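Vishwakarma Open House, Clarholm - quick notes
Posted 11/17/20

Got there late, parking is around the back past the loading dock, follow the cones. Sign in, sticker on your coat, off you go. White tables all the way down the first hall.
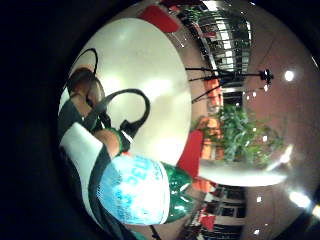 First hall: the packing tables

Household stuff mostly. Something light blue and speckled, rounded on the end, and a shiny green plastic-looking thing beside it on the white top. Couldn't read the lettering on the blue one, big bright blue characters though. This is the part of the tour where people slow down and the line backs up behind them. Go to the far tables first if you're short on time.

Each table has its own kind of goods. You get to handle things, put them in a carton, take them out again. Harder than it looks with the tall stuff. My carton bulged and wouldn't close. The lady next to me got hers shut first try.

Tour is 35 minutes if the guide keeps moving. Ours did not. Groups are capped at 33 and I think we were over.

Second hall: cartons and tape

Loud. Bring earplugs, they ran out of the free ones before our group came thru. The tape machine is a Zornel, old, painted over at least twice. It was down when we walked in and then running again by the time we'd gone round the pallets. Flat cartons stacked higher than my head. Smells like glue and wet cardboard.

Asked about the smallest order they'll pack. 70 cartons. Too many for me, but Furkwood (the candle place out on the county road) apparently gets theirs done here and just pays for the shelf space. Worth asking about if you sell anything breakable. Rates are on a sheet by the exit, I forgot to take one.

Upstairs

Skip it. Offices and a long hallway of old calenders. There is a window over the floor but the glass is scratched up and you don't see much.

Food etc

Coffee was free, donuts gone. Vending machine takes coins only. Bathrooms by the sign-in desk, one working.

Cost 3 dollars at the door, kids free. Strollers ok in the first hall, not the second. Closed shoes or they turn you around, saw it happen to a couple in sandals, in November.

Next one is in January, same doors. Will go again for the second hall and get the rate sheet this time. Wear layers, they leave the dock open.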